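Home | Notes | Bench log | Parts | About

Two finger sets in the simulator, and a wrist camera that sees too much

Filed under: Grippers, Simulation

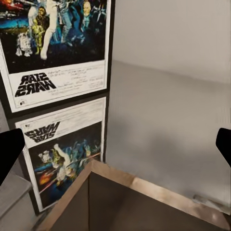

Wrist camera view in the simulator, fingers fully open. Poster texture mirrored, still on the list.

I have spent most of October comparing finger sets for the parallel gripper before anyone cuts metal. The candidates are the Gunley pair, squared at the tip, and the Rizk pair, narrower and slightly tapered. Both go on the same simulated arm with the same controller, and both are judged through the wrist camera, as that is the only view the grasp policy gets.

The caption picture is from the Gunley run. With the jaws open the black fingers come in from either side at much the same height, and the container rim runs underneath them. For a human operator this is a comfortable view. You can judge the approach to the rim from the two tips without looking at the joint readout. For the policy it is less comfortable, as a good part of what it receives is plain grey wall and a Star Wars poster with its own reflection below it.

The poster came with the room. Fadi Nseir built the room at Henia for a different job and kept the wall dressing, and I took the whole thing over without looking closely. The logo reads backwards, so the texture coordinates are flipped on one axis. It has no effect on contact or on the controller. It does matter if you intend to use any detector that was trained on ordinary pictures, and I do, so it will be fixed. The reflection is a separate matter. I would like to keep some gloss in the room, as the real bench has plenty of it, but a mirror copy like that, even slightly blurred, gives the feature tracker a second set of strong corners at the wrong depth.

The test itself was simple. Approach the container, descend over the rim, close, lift, hold for 3 seconds, release. Each cycle starts from a slightly different pose. I left it running overnight from Wednesday and had 3243 logged cycles in total, split evenly enough between the two finger sets that I have not bothered to correct for it.

Notes so far:

Gunley fingers. Tolerant of yaw error at the rim. The square tip lands flat and stays there. They block more of the view when closed, and the tracker lost the rim on 28 cycles, all of them in the last part of the descent.

Rizk fingers. Better view, worse contact. The taper tends to ride up the inner face of the rim when the approach is off by more than 2 degrees. Raising the closing force hides this in the simulator and I would not trust it on the bench.

Controller. Vernutel's impedance mode, default gains. I tried stiffer gains on the vertical axis and got chatter on contact with both finger sets, so I went back. Toshiko Takeda thinks the chatter is a time step problem and that the gains are fine. She may be right. Halving the step doubles the run time and I have not had a free night to check.

Hafþór Fogh asked why I don't move the camera further back and be done with it. I tried that in the spring. The further mount clears the fingers nicely - and then collides with the forearm at the joint limit, which is a poor trade on an arm that spends half its day near that limit. A small tilt might be enough. Raed Issa has a bracket drawing with an adjustable slot and I will put that in the model next.

For the moment I am carrying on with the Gunley pair. The order of work is the texture flip, then the gloss on the reflecting surface, then the bracket, then a repeat of the overnight run with the shorter time step. If anyone has run tapered fingers on a thick rim with less closing force, I would like to see the contact logs.

Print this post | E-mail this post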